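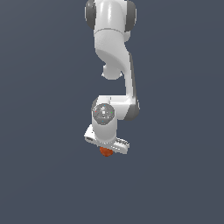

Slide 1. Good morning. I'm here to talk about how Sisodia, a family spice and pickle business, took on small shops one district at a time, and what it did when the large brands came back at it on price. The talk is meant for people who sell packaged food through distributors, so I will skip the basics of margin and credit. Keep the start brief and get to the numbers. Most of what I have to say is about vans, shopkeepers and who pays for unsold stock.

Slide 2. Where they started. Sisodia sold loose ground spices from one counter and supplied a few eating houses nearby. The packed range came later and was called Jusero. Four products at first: turmeric, chilli, coriander and a mixed pickle. The pickle was the one people asked for by name. Mention that the first packs had the price printed too small and shopkeepers wrote it on by hand.

Slide 3. The map. Let them look at it before talking. The shaded parts are where Jusero had regular deliveries at the end of the first full year. 364 shops, nearly all within a morning's drive of the mill. The two pale patches in the north are places where they appointed a distributor and then lost him. I come back to this on slide 6.

Slide 4. Small packs. This is the main part of the talk, so slow down. Over 1,000 shops now carry the range, and the small sachet is what got it into most of them. A shopkeeper with little cash will not take a carton of large jars from a name he doesn't know. He will take a strip of sachets and hang it by the till. The sachet makes less money per kilo. The company knew this and kept it anyway, and set the salesmen's targets by number of shops reordering instead of by weight sold.

If asked about the margin on sachets: I can't give it. The company agreed to the talk on condition that I leave it out.

Slide 5. The price fight. In the second year a larger rival cut its chilli powder price in the same towns. Sisodia had three choices on the table. Match the cut, pull out of chilli for a while, or leave the price alone and give shopkeepers longer to pay. They took the third. Credit went from 10 days to 30. Sales of chilli still fell, and took two seasons to come back. Say this clearly. Last time people went away thinking the credit had fixed it.

What held up was the rest of the range. Shopkeepers who had dropped the chilli kept the pickle and the turmeric because the van was calling anyway.

Slide 6. Distributors. Back to the two pale patches. Both men had other food lines and Jusero was the smallest thing they carried. It got loaded last and was left off when the van was full. The company now asks any new distributor for a fixed weekly route before signing, and a salesman rides along for the first month. Drusta is the trading firm that covers the north today. They carry rice, tea and Jusero, and they take back damaged packs at their own cost up to an agreed limit.

Check the spelling of Drusta on the slide, it was wrong in the handout.

Slide 7. Returns. Short slide. Pickle jars leak if the lids are put on while the mix is still warm. For a long time the returns were blamed on bad roads. They changed the resting time before capping and returns from the far routes came down. The lids themselves stayed the same.

Slide 8. Orders by phone. The salesmen use an ordering app called Hivance. Older shopkeepers still prefer to give the order in person, so the salesman enters it for them. It saves a day between order and dispatch. It does not work well where there is no signal, and on those routes they still carry an order book. Don't spend long here, there is a session on software after lunch.

Slide 9. What they are doing next. A ready-to-cook lentil mix, on trial in the home district from Mon 18 February. No plan to go into oils or flour. They were asked to make pickle for a supermarket under the supermarket's own name and have not decided yet. The argument against is that the jars would come out of the same kitchen at the busiest time of the mango season.

Slide 10. Questions. Leave the map up. If the room is quiet, ask who here pays salesmen on weight and who pays on number of shops. The handouts are on the table by the door, and the corrected page is on top of the pile.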